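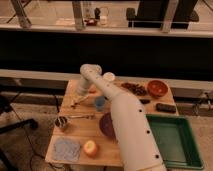
Why does an arm keep pushing down after it has already reached the table?

Because it doesn't know it has arrived. A position controller compares where the joints are with where they were told to be, and if the target is below the wood, it will go on trying to close the gap until a limit or a person steps in.

Week 2: The Tevley fault

Have the log extract open while you read. The whole log runs to 3,082 lines and most of them say that everything is fine.

What happened, in short. The Tevley cell had been moved to clear a walkway and then put back. The arm went back on its marks. The table went back more or less where tables go. The stored table height was from before the move and was now wrong by 18 mm, which doesn't sound like much until you consider how thick a spoon is. On the first run the arm went for the spoon, passed the height of the spoon, met the table and carried on with its work.

The force limit did not trip. It had been raised in December to stop "nuisance stops" and then left there, as raised limits generally are. The change note reads, in full, "better now".

Points to take from the log:

The commanded height and the measured height part company well before the stop. Find the line. It isn't flagged, coloured or otherwise fussed over.

Motor current on the shoulder climbs steadily over the same stretch. The Arain monitor recorded this faithfully and told no one, having been set up to record.

The operator pressed the stop button. The software's own entry for this is "user interrupted task", in the tone of someone who had been getting on nicely.

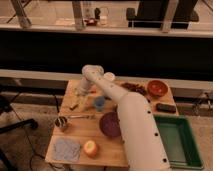
Imogen Tarrick
Lecturer in Machine Safety, Clernau

Now the table itself. Fruit, a blue cup, a long silver utensil and a green tray all have different heights and give way differently when pressed. A soft thing hides a height error for a while. A folded cloth would have let the gripper sink in and come up looking rather clever. Hard, thin things tell you the truth at once, so when you check a cell, check it on those first. People tend to start with the apple.

Note too that the arm passes over most of what's on the table to get anywhere. The fault we are studying was in a downward move, but the same wrong height applies on the way across. Anything tall would have been next.

What was changed afterwards

Table height is touched off at the start of every session, at three corners, slowly. The force limit went back to its old value and now needs a second signature. The nuisance stops came back too. When somebody at last looked into them, they were caused by a loose cable clip.

Urkodari, who supplied the cell, suggested a sticker. We have the sticker.

For the seminar

Bring half a page on one question: at what line of the log should the arm have stopped by itself, and what would it have needed to compare in order to know? "It should have been more careful" has been handed in before and did not do well.

Also reread the section on stop categories. The stop button on this cell holds the arm in place with power on, and a gripper held in place while pressed into a table is still pressed into a table. Work out how you would back it off, and in which direction, before you touch the pendant.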